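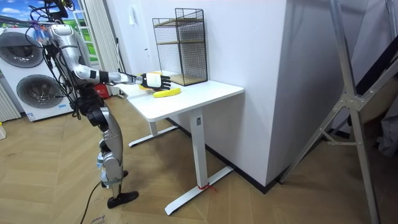
Billbridge Opens Its Doors to the Trillitz Desk and Shelf Range

BILLBRIDGE, March 2023 - Furniture maker Cinerard is bringing its Trillitz range to Billbridge, and the whole team is thrilled to see it out of the workshop and into a real room at last.

At the heart of the range is a white standing-style desk with a rectangular top and long T-shaped feet. It is paired with a black wire-mesh shelf unit that sits right on the desktop, its two light wooden shelves giving fruit, mugs and notebooks a place off the work surface (a banana looks pretty good next to it, too!).

"I wanted a desk people would be happy to walk up to in the morning," said Sidra Mirani, who led the design. "The mesh keeps things light - you still see the wall behind it - and the pale wood warms everything up."

The first run is 210 desks, with the shelf unit also sold separately. Visitors can try both at the Grgić showroom in Billbridge, where 4 desk setups will stay on display until June.

Orders are open now through the showroom.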